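From: Wiremu Tapsell
To: Stasau riders list
Date: 28 December 2019
Subject: Re: [stasau-riders] Clutch drag on the Gredell 715 when hot

Hafiz Oei wrote:

> Has anyone here had trouble finding neutral on a 715 once it's been
> running for a while? Mine is fine when cold. After half an hour in
> traffic it creeps forward at the lights with the lever pulled all the
> way in, and I can't get neutral unless I kill the engine first. I've
> adjusted the cable twice. Oil was changed in April with the same stuff
> I always use. Dealer wants to replace the whole clutch and I'd like
> to know if that's really needed before I say yes.
>
> Also, is anyone bringing food to the ride meet-up or is it the usual?

Hafiz,

I wouldn't pay for a clutch yet. What you have is drag, and worn plates normally give you slip, where the revs climb and the bike doesn't. If yours pulls cleanly in top gear up a hill, the friction plates probably have plenty of life in them.

I had the same thing on my 715 two summers ago. These are the things I'd look at, in the order I'd do them.

Start with free play at the lever. You say you've adjusted it twice, but was that at the lever or down at the engine end? If all the slack has been taken up at the lever, the arm on the clutch cover may be starting from the wrong position and you lose useful travel. Screw the lever adjuster almost all the way in, then set the lower one so you have 2 mm of play at the lever. Check it again with the engine hot. Mine changed a lot between cold and hot.

Next, look at the cable itself. The factory routing on the Gredell takes it close to the front header, and the inner liner goes soft there. You can't see it from outside. Disconnect both ends and slide the inner back and forth by hand. If it feels gritty or sticky in the middle, replace it. I fitted a Clasterard cable, which was cheaper than the original and has a better liner. It needs to go to the left of the frame tube, and the guide has to be opened slightly to take it.

If the cable is good, take the clutch cover off. Drain the oil or lean the bike well over to the left first. Look at the fingers of the clutch basket, where the tabs on the friction plates sit. Light marks are normal. If there are notches you can catch a fingernail in, the plates hang up in them and don't separate properly. Farah Nasution's bike had this at a fairly low mileage. She dressed the fingers with a fine flat file and it has been fine since, but if the notches are deep you will need a basket.

Pull the steel plates while you are in there and lay each one on a piece of glass. A blued or warped one will rock. Mine had two that rocked. I bought the steels only, from Moser, kept the old friction plates, and that cured it. Soak any new friction plates in oil overnight before you fit them. Tighten the spring bolts a little at a time, going across and not around in a circle. They strip easily, and the boss is expensive.

On oil, check the bottle even if you think you know it. They changed the label on a few grades and some of the car oils look nearly the same on the shelf. That said, the wrong oil usually shows up as slip as well.

As for the meet-up, it's the usual. Yanti Gunawan is bringing the snacks again and Amirul Oei has the tea. 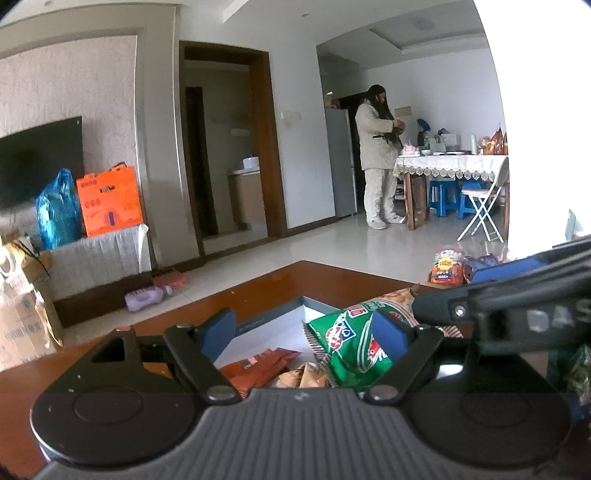
Snack box for the meet-up

We leave from the Stasau parking lot and take the river road out. It's 27 miles to the first stop, and there is no gas after that until the far side of the hill, so fill up before you come. The surface on the hill is loose in places where they have been patching it. If your clutch is still dragging, I'd ride at the back, where you won't have anyone close behind you at the junctions.

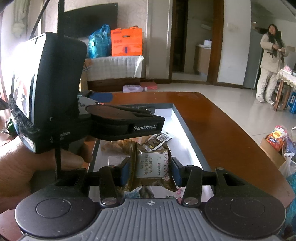 I can bring my cover gasket and the spare Clasterard cable with me if you want them. The gasket is new and unused. The cable is the standard length, so if you've fitted taller bars it won't reach. Let me know which bars you have. I also have the clutch holding tool, but you only need that if the center nut is coming off, and for plates alone it stays on.

One more question for you. Does it creep when you first put it in gear from cold, even slightly? Mine would give a small lurch on the first start of the day and then behave until it got hot. If yours does that too, I'd go straight to the steels. If it is completely clean when cold, I'd spend more time on the cable.

The dealer quoted me for a full clutch as well. The steels, gasket and cable came to under 200 in total, and the job took me an afternoon, most of it scraping off the old gasket.

Wiremu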